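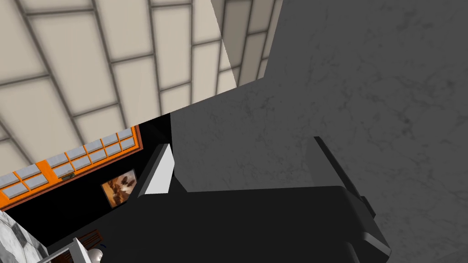

Rocío Rosales

Porik README

Porik copies photos from your camera to your computer over your home Wi-Fi, with no card reader and no cable. I wrote it after one too many evenings hunting for a USB lead, and I use it every single day now!

What you need

A camera that can send files over FTP (look under Network or Transfer in its menu)
A computer on the same network as the camera
Python 3 and a folder with plenty of room

Getting started

Unpack the download, open a terminal in the porik folder and run:

python porik.py --folder photos

Porik prints an address and a port number. The port is 2218 unless you change it in porik.ini. Type both into the camera's FTP settings, pick a user name and password, and put the same pair in porik.ini. Take one test shot. It should land in your photos folder within a few seconds — I still grin when that happens.

If nothing shows up

Check that the camera hasn't joined a guest network. Many routers keep guests apart from everything else, and the camera will say "connected" the whole time. Next, see if your firewall is blocking port 2218. Some cameras also drop Wi-Fi when they go to sleep, so try a longer auto power-off.

Raw files

Raw plus JPEG works great. Each pair stays together under the same name. If you shoot long bursts, set retries = 2 in porik.ini so a dropped file gets sent for again.

Known limits

A folder with more than 3000 files gets slow to list. Turn on split_folders and Porik will start a new one for you. Video transfers work but they are not quick, and there is no resume yet (I'm on it — hopefully in September).

Thanks

Liam Oakley wrote the whole duplicate check and found a nasty bug with file names that had spaces in them. Bug reports are very welcome, so please include your camera model and the last few lines of porik.log.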